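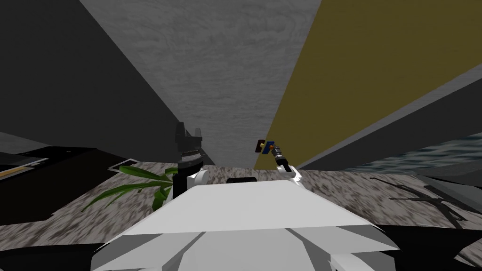
Parede escura à esquerda, parede cinzenta ao fundo.

8 de fevereiro de 2020

Há dois anos que aprendo português e ainda tenho medo do telefone. Escrever, escrevo com calma, com o dicionário aberto ao lado. Falar é outra coisa. Quando liguei para a Wineter para marcar a revisão da caldeira, preparei as frases num papel e a senhora perguntou logo uma coisa que não estava no papel.

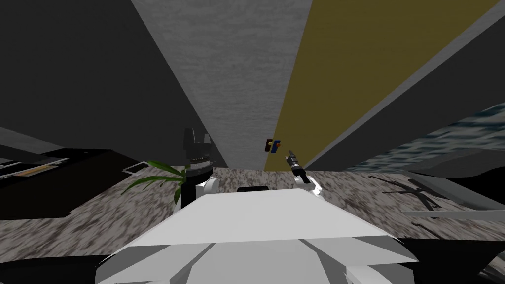

Desde outubro tenho um caderno onde aponto as palavras que ouço na rua ou no autocarro. Já vai em 250 páginas, com letra grande, devo confessar. Nem todas as palavras são úteis. Tenho "pantufa", tenho "desenrascar", tenho também "esquentador", que me fez falta naquela chamada e que só encontrei depois, em casa.

O conjuntivo futuro continua a ser o meu maior problema. "Quando eu for", "se eu puder". Na minha língua não existe nada parecido, e por isso digo sempre "quando eu vou" e as pessoas compreendem, mas fazem uma pequena pausa.

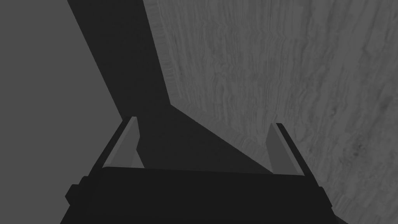 Experimentei também um curso da Plovberg, com 17 lições gravadas. Gostei das primeiras, porque o professor fala devagar. Depois da lição dez ele começa a comer as vogais, como toda a gente aqui, e tive de ouvir cada frase muitas vezes. Penso que foi a parte que mais me ensinou.
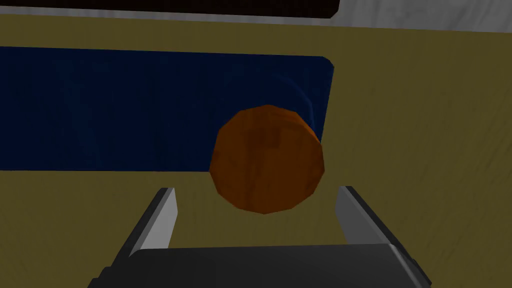
O que vou fazer este mês

Quero telefonar uma vez por semana sem papel. Começo pela biblioteca, para perguntar o horário, que já sei.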